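Progress report for the linen and laundry work, March
From: Hacer Eren, household coordinator, Kollham guest house
To: Prarkel fund, for the attention of Serpil Akyol

Dear Serpil,

I send you the second report on the money we received for the linen rooms. The first report was mostly about buying, so this one is about how the work goes day by day, what is finished and what is late. I have kept the same order of headings as in your form, but I joined the two parts on staff and training, as I had little to say under the first one.

## Where we are

The house has 15 rooms in use, and all of them now follow the new way of collecting and returning cloth. In the first report I wrote that the upper floor was still doing it in the old way, with everything going down together in one big bag. This stopped at the beginning of March. Each room now has its own small basket, and the basket travels with the cloth from the room to the folding place and back again.

We finished the full list of linen also. It has 719 pieces, with sheets, covers, towels, table cloths and the colored cloths which the guests use for the bathroom and the kitchen corner. Before this list we did not know what we had. Defne Kozan made it over several evenings, and she wrote next to each piece its color, its size and its condition in one word (good, thin, torn). The torn pieces were taken out and cut for cleaning cloths.

## The baskets and the sorting

In the application we asked for deep baskets with lids. After the first weeks we changed to shallow ones without lids, and I explained this by letter in the winter, so I only repeat it shortly. In a deep basket the cloth at the bottom is forgotten. With a shallow basket a person sees in one look what is inside, and a full basket is a sign to begin folding.

We sort by color family and not by room size as we planned at first. Pinks and peach colors go together, then blues and greens, then whites. The whites are washed hotter, and for them we keep a separate day. The soft colors are the easiest group to manage, and new staff members begin with them.

The rule for the basket is simple. The pieces come as they are, bunched, and they are not folded inside it. Folding is done on the flat surface next to it, one piece at a time, and the finished pile goes directly to the shelf. We tried for some time to half-fold the cloths in the basket to save room, but then each piece was folded two times and the lines did not match.

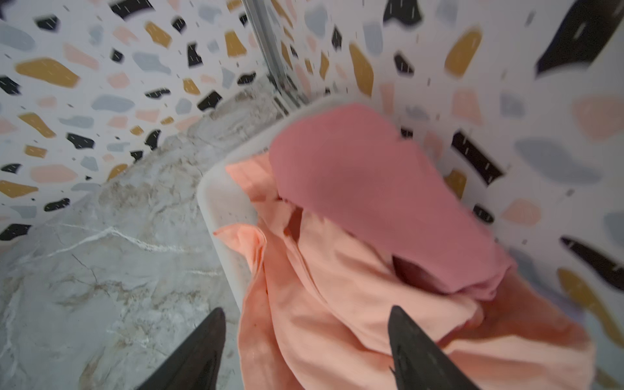

Tùng Hà wrote to me after reading the draft of this part that he agrees with the shallow baskets, but he finds them too small on the days when guests leave. On these days the larger cloths hang over the side, he says, and if the basket is carried down the stairs a corner can touch the floor and the piece must be washed again. He asks if we can buy a few wider ones only for the upper floor. I think he is right and I come back to this under the budget.

## Staff and training

Two new people joined the linen work, both part time. Their training takes one morning. They learn to empty a basket piece by piece, to find the label side, and to fold to the size of the shelf. I had prepared a written guide of many pages, but it was too long and they did not open it. Defne made a single sheet from it, which is now on the wall at the folding place — this is used every day.

Sinan Yalçınkaya visited us for the check in the middle of the period. He looked at the shelves and the list, and he asked for one change: the condition of the pieces should be checked again each season and not once per year. We accepted this. The next check is planned for the beginning of summer.

## What is late

The drying room is not ready. The rails arrived in a wrong length and Fellov took them back, but the new ones have no delivery date yet. Until then we use the old lines in the yard when the weather permits, and the small dryer when it does not. The dryer uses more electricity than I wrote in the plan, and I will give the exact difference when we receive the bill.

The labels are also not complete. We have sewn 182 of them, starting with the towels and the colored cloths. Sewing is slow and I made a wrong estimate for it in the application. I ask for your permission to continue with iron-on labels for the sheets, where the label is not rubbed so much. The cost is nearly the same.

## Budget

Nothing was spent outside the lines you approved. There is money left under "containers" after the change from deep to shallow baskets. I would like to use a part of it for wider baskets for the upper floor, as Tùng suggests, and keep the rest for replacing those which break. If you agree, a short answer by e-mail is enough and I will put it in the file.

Under "shelves" we are at the limit. One shelf had to be moved by the firm Tai when the door was changed to open to the other side, and they charged us for the visit.

## Next period

- Rails in the drying room, when Fellov delivers
- Labels for the sheets, sewn or iron-on according to your answer
- Wider baskets for the upper floor, if approved
- First seasonal check of the linen list

The copies of the invoices are in the same envelope as the signed page. The one from Tai is missing the stamp, I asked them for a new copy and will send it after.

With kind regards,
Hacer Eren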